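Darklow at the Stamton Playhouse: Frequently Asked Questions

What is Darklow?

A new play by Kiều Triệu, directed by Santosh Bisht. It takes King Lear, moves it to a family-run furniture store on the edge of a shrinking town, and replaces the kingdom with a lease. Old Mr. Brunow wants to retire and split the business among his three daughters. He asks each of them to say a few words at the staff dinner. You may have a sense of how that goes.

Do I need to know King Lear?

No. People who know it will spend the first act feeling clever and the second act worried. People who don't will just be worried, which is a perfectly good way to see a play.

Is it a comedy?

The playwright calls it a comedy. The director calls it a tragedy. They have been having this conversation through the whole of rehearsals and we have stopped sitting between them.

How long is it?

The running time is 92 minutes, played straight through. There is no intermission. Please plan accordingly, especially if you have been to the bar.

Can I leave and come back in?

You can leave at any time. The ushers will bring you back in at the next scene change, and you may have to stand at the rear for a bit. The longest scene is the dinner.

Is there really a storm?

Yes. It happens in the parking lot behind the store, and it is loud. We use thunder effects and some flashing light. Nobody in the audience gets rained on, though the front row has been known to flinch.

What about the eyes?

If you know Lear, you know what you're asking. The scene is still there in a changed form. It takes place offstage and you hear it. Several people have told us this is worse.

What age is it suitable for?

We suggest 14 and up. There is strong language, most of it about commercial rent. Younger teenagers are welcome with an adult who doesn't mind explaining things in the car.

When do tickets go on sale?

Thursday morning, March 21, 2024, at the box office window and by phone. Performances begin in April. Members can book two seats each ahead of everyone else — check the letter we mailed you, or the pile on your kitchen counter where it probably is.

Where do I sit?

Seating is assigned, except for the bench along the left wall, which is first come, first served. The bench is cheap. It is also a bench.

What if I'm late?

We hold the curtain for seven minutes, on the theory that everyone underestimates the parking. After that you'll be seated at the first break in the action. If you arrive during the dinner speeches, you will be waiting in the lobby for a while, and there is a nice radiator.

Is the theater accessible?

The main entrance is level with the sidewalk and there are wheelchair spaces in rows A and F. Headsets for amplified sound are free at the coat check. Call ahead if you'd like an aisle seat with room for a walker or a service dog. We like the dogs very much but will try to be professional about it.

Can I buy the script?

Yes. Trịnh Editions is publishing it as a paperback, and copies will be in the lobby during the run. The printed text has the original ending. The one on stage is different. Ms. Triệu prefers one of them and won't say which.

Will the author sign my copy?

After most evening performances, yes. Please don't ask her what happens to the youngest daughter after the lights go down. She has been asked, and the answer gets shorter every night.

Can I exchange my tickets?

Up to the day before your performance, for any other date with seats left. We don't give refunds, but we do listen sympathetically.

My question isn't here.

Write to the Stamton Playhouse, P.O. Box 1402, or stop by the window. We answer everything eventually, including the letters about the bench.

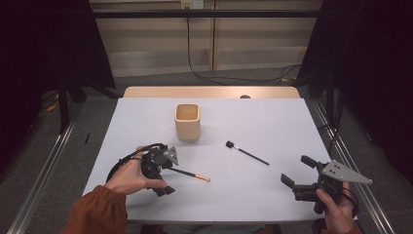

Square cup and small black brush on a white tabletop.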